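About us

Wistov is a small human rights organisation. We help people and local groups use the complaint systems that already exist in international law, and we train the lawyers and advice workers who support them.

Most countries have signed treaties that allow a person to take a case to a UN treaty body once the courts at home have been tried. Few people know this, and fewer know how to go about it. The forms are long, the time limits vary from one treaty to the next, and a case can be turned away because a single court document is missing. We work on that part of the problem.

How we started

Wistov was set up by Bjartur Eskildsen and Lachlan Dunbar, who met while working at a housing advice centre. They kept seeing the same kind of eviction case fail at the last appeal and go no further. Their first complaint to Geneva was written in the evenings and took 20 months to prepare. The second took far less time, and the notes they made along the way became the first version of our casework handbook.

We have been a registered charity since our second year. Our board meets every quarter and the minutes are available on request.

Our work

Casework is the largest part of what we do. To date we have answered 2,301 enquiries. Many of these don't need a complaint at all, and we pass them to a local advice service or write a letter to the authority concerned. Where a case can go forward, we stay with it until there is a decision, and afterwards we follow up with the government on what it has been asked to do.

Training is run under the name Nuko. The course lasts 2 days and covers admissibility, evidence, interim measures and working with people who have been through detention. Roughly 400 people have taken it so far. Places are free for anyone from an unfunded group.
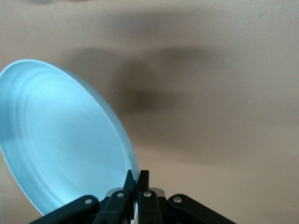 A light-blue plate.

The Vudanen Fund makes small grants to cover translation, court copies and travel to hearings. Applications open each March. We don't fund general running costs or work that has already been paid for.

Our reports are published through the Reddy series. Recent titles look at legal aid cuts, prison visiting rules and the policing of protests — all can be read free of charge on our publications page.

Who runs Wistov

Bjartur Eskildsen is director and is responsible for casework. Lachlan Dunbar leads on training and edits the Reddy reports. They are supported by a small team of caseworkers and a part-time finance officer.

How we are funded

Our income comes from trusts, individual donations and course fees paid by larger organisations. We don't accept money from governments or political parties. Annual accounts are on the documents page.

Getting in touch

The enquiry line is open from 10am to 4pm. If you are writing about a case, please tell us which country it concerns and the date of the last court decision. Don't send original documents.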